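Clothes hanger

From the Plarnora Household Pages, an encyclopedia of ordinary things
Entry last revised November 27, 2005

A clothes hanger (also coat hanger, or in my family just "a hanger", as in "who's had all the hangers") is a device shaped more or less like a pair of human shoulders, with a hook on top, used for keeping a garment off the floor and reasonably free of creases. I've been writing the wardrobe and laundry entries for these pages for a while now, and this is the one I get the most letters about, so I've gone back through it and made it a good deal longer. Apologies to anyone who liked the short version!

Parts of a hanger

There isn't much to a hanger, but the bits do have names. The hook is the curved piece at the top. On a wooden or good plastic hanger it may swivel, and on the cheap ones it's moulded in one piece with everything else. The neck is the short straight length under the hook. From the neck run two shoulders, sometimes called arms, which slope down and take the weight of the garment. The bar runs across the bottom and joins the ends of the shoulders together, and it's there for trousers, scarves, or simply to stop the whole thing from bending.

Extra parts turn up on some types. Notches are little cuts or dips in the shoulders that catch the straps of a vest or a summer dress. Clips slide along the bar and hold skirts by the waistband. You'll also see small loops hanging under the shoulders, meant for the ribbon tabs that dressmakers sew inside things and that most people snip off within a week (I do).

Materials

Wire. The thin metal hanger that comes back from the dry cleaner with paper round it. It's light, cheap and takes up almost no room on a rail. It also leaves a sharp little point in the shoulder of a jumper, and it can rust if you hang wet things on it. I learnt about the rust with a cream blouse and I'm still cross.

Wood. Heavier and thicker, usually with a metal hook. Best for coats, jackets and anything with proper shoulders built into it. Cedar ones smell lovely for the first year or two and are supposed to put moths off. I've never been convinced, although Slavica Papadopoulos, who looks after the textile entries here, swears by them and has told me so in writing more than once.

Plastic. The everyday sort, and what most of us have. It comes in every colour going, though white is the one you find in almost any shop. Tubular plastic is a hollow round section and fairly kind to knitwear. Flat moulded plastic is thinner and stiffer, and it snaps at the neck if you yank a coat off it in a hurry.

Padded. A wood or wire hanger wrapped in wadding and covered in satin or cotton. My gran made them for every wedding in the street, with a bit of lavender tucked in. They are excellent for silk and for anything knitted, and hopeless in a small wardrobe because each one takes up the room of three others.

Flocked. A thin hanger with a velvety coating so that slippery tops stay put. I like these very much, but the fluff can come off on damp cloth, so keep them for dry clothes only.

Shapes and sizes

The size of a hanger is taken across the shoulders from tip to tip. It should be a bit narrower than the garment, so the tips stop just short of the sleeve seam. Too wide and you get those funny bumps at the top of the sleeves, too narrow and the shoulders droop over the ends. My own rule is to hold the hanger up against the back of the shirt before buttoning anything. Children's hangers are made smaller all round. A set marked 295 on the packet is 295 millimetres across, and that did my nephew nicely until he was at primary school.

Sets sold as "assorted" will have more than one width in them, and you don't always notice until two are hanging side by side. The slope of the shoulders varies as well. A steep slope suits a jacket, and a wide shallow arch is gentler on a jumper, since the weight is spread along more of the hanger. Look at the depth too, meaning the distance from the hook down to the bar. A deep hanger needs a rail set higher up, or the hems will be sweeping the wardrobe floor. 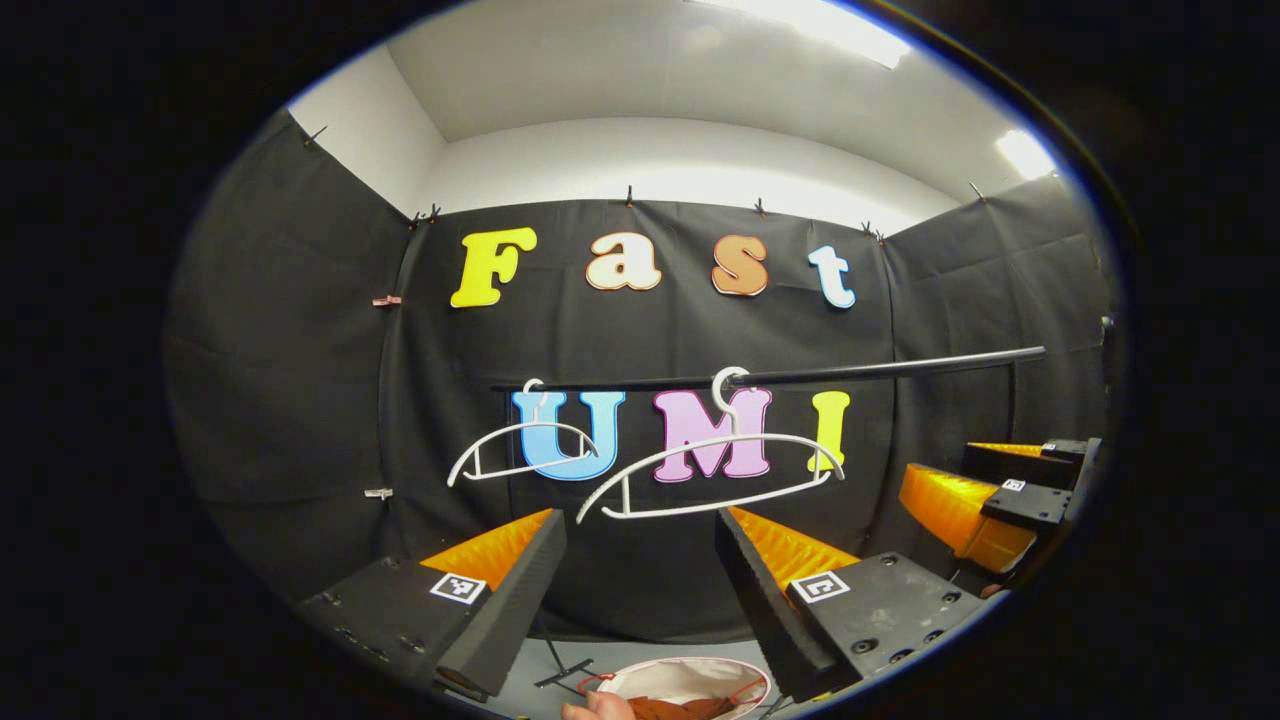
Two white plastic hangers on a thin black rod. The one on the right is the larger, with wide arched shoulders and a straight bottom bar.

Rods and rails

A hanger is no use without something to hang it on. In a built-in wardrobe that's normally a fixed rail, either a round wooden pole or a metal tube, oval or round. Freestanding rails on wheels are popular in rented flats and spare rooms. Thin rods are handy for light things such as children's clothes and blouses, but load one with winter coats and it will start to sag in the middle.

Rails ought to be level, and many aren't! If one end sits higher than the other, hangers creep towards the low end every time you push something along, and you finish up with everything bunched in one corner. The fix is usually a matter of moving one bracket by a finger's width. Put a spirit level on it, or failing that a marble.

The gap between the hook and the rod matters more than people expect. A small hook on a fat pole won't go over at all, or it grips so tightly that you can't slide it. A big open hook on a thin rod swings freely, and that's pleasant to use but does mean things turn round and face the wrong way. The Sketero rail in my hallway is on the thick side, and I had to give a whole bundle of wire hangers to the charity shop because not one of them would fit.

As for length, my own bedroom rail is 1270 millimetres from bracket to bracket and holds everything I wear in the warmer half of the year with a bit of breathing space. Coats live elsewhere.

How to hang things

Putting a shirt on a hanger sounds too simple to need writing down, but I've had enough letters asking that I'm going to do it anyway.

For a buttoned shirt, undo at least the top few buttons, slip one shoulder over one side of the hanger, then the other, and do up the top button so the collar sits round the neck. For a T-shirt or a jumper, go in from the bottom hem and bring the hook up through the neck opening. Pushing the hanger down through the neck stretches the ribbing, and it never quite goes back. Trousers fold along the crease and go over the bar at the knee. Skirts want clips, or you can pin them to the bar with wooden pegs.

To put the hanger on the rail, lift it a little above the rod, tip the hook forward and let it come down over the top. Most people hang with the open side of the hook facing the back of the wardrobe. I like all mine the same way round, because then you can lift out an armful at once if you're moving house or there's a leak. Ramesh Jaiswal, who edits the furniture pages, turns all his hooks backwards every May and flips each one as he wears the garment. Anything still backwards a year later gets given away. I tried it and got rid of a coat I then needed, so do be careful with that one.

Heavy knitwear shouldn't really hang at all. Fold it. If you have no shelf, fold the jumper in half lengthways, lay the hanger across it with the hook at the armpit, then bring the sleeves over one shoulder and the body over the other. It looks peculiar and works a treat.

Drying on hangers

Shirts dried on a hanger need much less ironing. Shake the shirt hard, put it on a plastic hanger, do up the top button, smooth the placket and the cuffs with your hands, and leave a good space between it and its neighbour. A shower rail is fine for this, and so is a rod across an alcove. Avoid wire, and avoid anything stained or varnished that might mark wet cotton. I can get 8 shirts along our shower rail if I don't mind them touching, and fewer if I want them dry by morning.

Outdoors, hook two hangers on facing opposite ways when it's windy, so the wind can't lift them off the line.

Storage and tangles

Empty hangers breed, or they seem to. The best place for spares is at one end of the rail, all facing the same way. Loose in a box they lock together and you have to take them out as one enormous knot. Stacked flat, hooks all to the left, they'll go on a shelf quite happily. Pai sells a cardboard holder for this and Plonix does a metal one. I use an old magazine rack.

Broken plastic hangers are awkward to recycle, and plenty of councils won't take them with the bottles. Some shops will accept them back at the till. Dry cleaners are often glad of wire ones, so do ask before binning any.

See also: Airing cupboard; Clothes peg; Garment bag; Trouser press; Wardrobe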